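The Yurt Log

The report had to be one page long. Hyun-seo Jeon had written four of them and thrown out all four.

Unit 17 was a Yurt floor machine, built by Ombridge and running Dosach's software, release 904. Its job on the ground floor was to mop the utility room, dock, and report the tank level. On the night of the fault it mopped the utility room, docked, reported the tank level, and went back out to mop the utility room again. It did this until the tank was empty. Then it reported the tank as full and kept going.

The log ran to 939 lines. She read it twice at her desk and once on the floor of the corridor, with the laptop on her knees, where she could hear the pump.

The level sensor was a float on a plastic arm. The arm had cracked near the hinge and the float had wedged at the top of its travel. A stuck float reads full. Release 904 treated a full tank at the end of a job as proof that no water had been put down, so it marked the floor as not done and sent the machine back. Each part was doing what its specification said. She wrote that sentence and crossed it out, as it sounded like an excuse.

The dock refilled the tank on every return. It had no sensor of its own. It ran for a fixed time and trusted the overflow drain, and the overflow drain had a cloth in it.

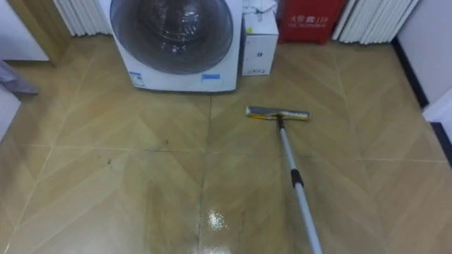 Why didn't the machine stop when the floor was already wet?

The wet-floor check was made once, at the start of the shift. Later passes used the stored result, and the stored result said dry.

She put that in section two and moved on to the injury. A night porter had gone down on one knee in the doorway and gotten up again. He did not want it written up. She wrote it up. He signed under her name and asked whether the machine would be sent away.

"The arm will," she said. "It's a small part."

"And the rest of it?"

"Held for inspection."

Foso, who owned the service contract, called before noon. Their man wanted the word "flood" taken out of the summary. Hyun-seo asked what word he preferred. He said "excess application." She typed it to see how it looked, then deleted it and put in the volume from the dock meter - a number could not be argued down by phone.

Under corrective action she listed a new float arm, a screen on the drain, and a wet-floor check before every pass. The first two she could do herself. The third needed Dosach, and Dosach had answered a similar ticket in January with a link to the manual.

She attached the ticket. She dated the page 4 August 2018, printed it, and walked down to the charging bay, where Unit 17 sat with its power switch taped over. The float was still jammed at the top of the tank. She pushed it with a pencil. It dropped, and when she took the pencil away it stayed down.

She went back upstairs to add a line.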